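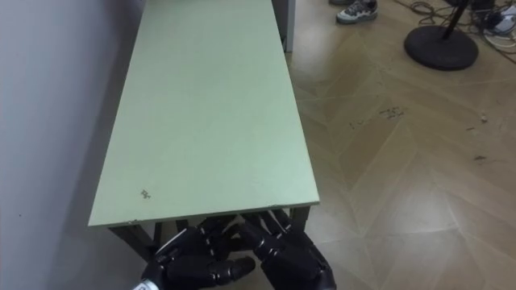 Moving a long table without falling out over it

Reading time: 4 minutes

Every building has one long table that is always in the wrong room. Ours is pale green, narrow, and has been shoved against more walls than a filing cabinet. It is a perfectly good table. It just has to be somewhere else by the time the Poon room fills up, and someone has to take one end of it.

The method below is for two carriers and one table. More people can help by standing well back and holding doors.

Before you lift

Clear the top. Clear it properly, including the mug that "will be fine". Then look underneath. Long tables tend to have metal legs with braces, and the braces are where extension leads go to hide. If the legs fold, decide now whether you are folding them, and check the catches. A leg that lets itself down halfway along a corridor has an excellent sense of timing.

Pull the table out from the wall before anyone lifts. A long edge sitting close to the wall leaves no room for knuckles, and the paint always loses. Bring one end out a little, walk round, bring out the other. Dragging it the whole way is cheating and marks the floor.

Next, walk the route. The trip from the Poon room to the Tuvlow end of the building takes 20 paces and includes two doors, both of which open towards you when your hands are full. Wedge them. Measure the tighter one if you have any doubts; the 101 cm gap by the stairs is generous until you meet it at an angle.

The lift

Stand one at each end, facing each other. Agree who is calling it. Agree also whether you go on "three" or after "three", a question which has split better teams than ours.

Fingers under, thumbs on top, or whatever version of that suits your hands, so long as you are holding the board and not its trim. Bend your knees. Come up together and stop when the top is level. If it slopes, the person at the lower end has all the weight and will mention it later.

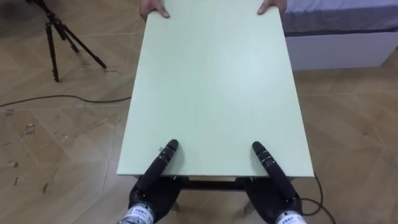 Which end should walk backwards?

Whoever knows the route better, and they should go slowly, with the other carrier calling out doors and steps.

Take short steps. Corners are done by the front end going wide and the back end hardly moving, much like a bus. If the table has to go on its side to get through a doorway, put it down first, turn it, and lift again. Turning it in mid-air looks impressive for a second or so.

If your grip starts to go, say "down". That is the whole message. The other carrier does not need the background.

Putting it down

Lower it on a count, the same one you used going up. Watch your toes, then watch the other person's toes. Once all the legs are on the floor, keep your hands on the near edge for a moment and press gently. A wobble means a foot is off the floor, a catch is half closed, or the floor is the floor.
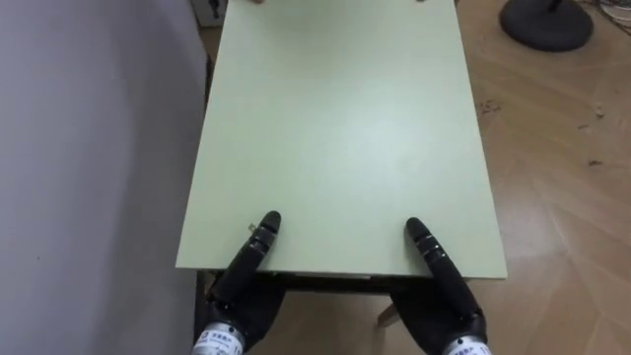

Rovberg House | Rooms & Furniture Team

Now line it up. Stand at the short end and look along the edge towards the far one. Small nudges from the ends work better than one great heave from the middle. Leave a gap of 10 cm from the wall if people are going to plug things in behind it; otherwise you will be back in the afternoon doing all this again for the sake of a laptop charger.

Run a palm along the edges. Painted or coated tops chip at the corners first, and a rough chip will find somebody's jumper. Small ones can be smoothed with fine sandpaper. Scuffs on the surface often come up with a damp cloth and a bit of washing-up liquid. If they don't, they are part of the table now.

Finally, write the new location in the Trala book by the front desk. Allow up to 20 minutes for the whole job, the greater part of which is finding a pen.

Contact: Rooms & Furniture Team, Rovberg House, ground floor | © Rovberg House | Back to top

We use cookies to remember your settings. Accept | Manage cookies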